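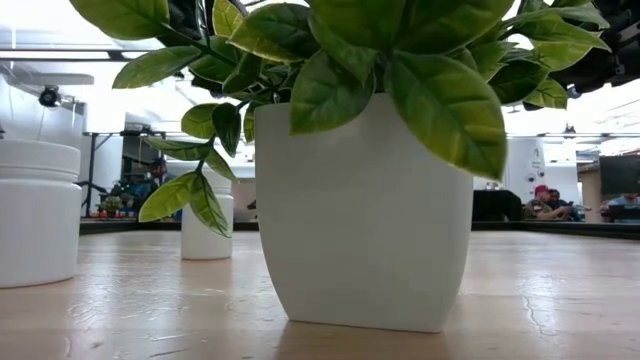 Soon-im Baek wrote to me after my last post to say that I should stop dithering and buy the Viker, that she'd had hers in the hallway since spring and never once had to apologize to it for forgetting its water. She also said the leaves would need dusting more than I'd think, and that I would hate the first hour of it. She was right on all counts, and I've gone and bought one, so I suppose this review is partly hers.

A little background for new readers. I have been trying to get something green into the back half of our apartment for as long as we've lived here, and the back half of our apartment gets no sun at all (there's a brick wall outside the window, a perfectly nice brick wall, but it does what brick walls do). I've lost ferns back there. I lost a snake plant, which my sister says is impossible. So this summer I gave up on living things for that end of the house and started reading about artificial ones, which I had always been a bit snooty about, and I'm sorry to say I found it completely absorbing.

The Viker comes folded up like an umbrella in a long carton, and when you first pull it out it looks awful. Everything is pressed flat and pointing the same way. The leaflet gives you 10 minutes for shaping it. I took the whole of a Saturday morning with the radio on, and went back to it that evening, and again on Sunday when I'd decided one side looked combed. My advice is to begin with the lowest stems and bend each one out a little farther than seems sensible, then work up. The wires hold their bend very well, better than the one I tried from Derumley, which drooped by the end of the week and had to go back.

Now, the leaves. They have a shine to them, and I'd worried about that from the website, because shine is usually where these things give themselves away. Up close, with your nose in it, you will know. From the doorway you won't, or at least my neighbor didn't, and she stood and told me how well I was doing with it. I let her go on for quite a while before I owned up! What helps most is that they aren't all one green. The Derumley was a single flat color from top to bottom, like something cut out of a raincoat.

There was a smell for the first few days, a new-shower-curtain kind of smell. I put it by an open window and it faded. If you're sensitive to that sort of thing, plan to unpack it on a dry weekend when you can have it out on a porch.

Weight is my one real complaint. The base inside is a small plug of cement, fine for a plant half the size, and with all those leaves up top it wants to lean. I packed river stones around it in the planter, two bags' worth, and now the cat can go by without incident. Ah-rin Min suggested sand in a zipped bag, tucked down the sides, which would be cheaper and wouldn't scratch anything. I wish I'd asked her first.

Dusting, as promised. Every other week I go over it with a damp cloth, supporting each leaf from behind with my hand, and it takes me as long as one side of a record. Don't use furniture spray. I tried it on one leaf at the back and it went sticky and gathered lint, and I've turned that leaf to the wall.

I looked at the Yeo too, in the store in Niltitska, where they had 6 of them lined up by the registers. Lovely shape, very natural stems, but it costs four times what I paid and the leaves felt thin to me. If you have the money and no cat, go and see it in person before you decide.

Would I buy the Viker again? Yes, and I'm thinking about the smaller one for the bathroom shelf. It still surprises me in the mornings, coming down the hall with my coffee, to see something looking so healthy at that end of the house. I did catch myself carrying the watering can toward it last week.

Four stars out of five, with the missing one for that silly little base. Soon-im says she'd give it the full five but that she has never had a cat.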